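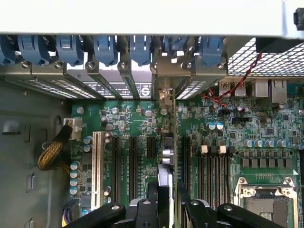 Running a robot demo for open day visitors is mostly a matter of managing people, who are harder to program. We did ours at Stuto in front of 11 guests at a time, and these are the steps I'd follow again. Pick a job with something to look at. An old desktop works well: the board is green and busy, the expansion slot clips are bright blue, and a gripper over the memory slots makes even accountants lean in.

By Nilton Usuga | September 2025
Print this page | E-mail this page

Step 1. Lay the tower on its side with the cover off. Do this before the doors open, unless you want an audience for your hunt for the screwdriver.

Step 2. Set out the parts.

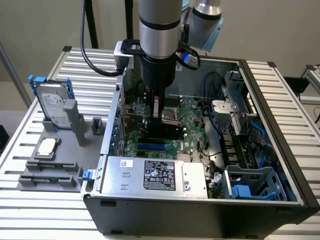 Put them where the arm expects them, then run the whole job twice at show speed. Show speed is slow. Slower than that.

Step 3. Give one person the talk and another the stop button. Sidra Niazi had the button in our case and enjoyed it more than I liked.

Step 4. Take questions while the arm is parked. The first will be whether it can do laundry — say no and move on.

Shared 447 times | 11 comments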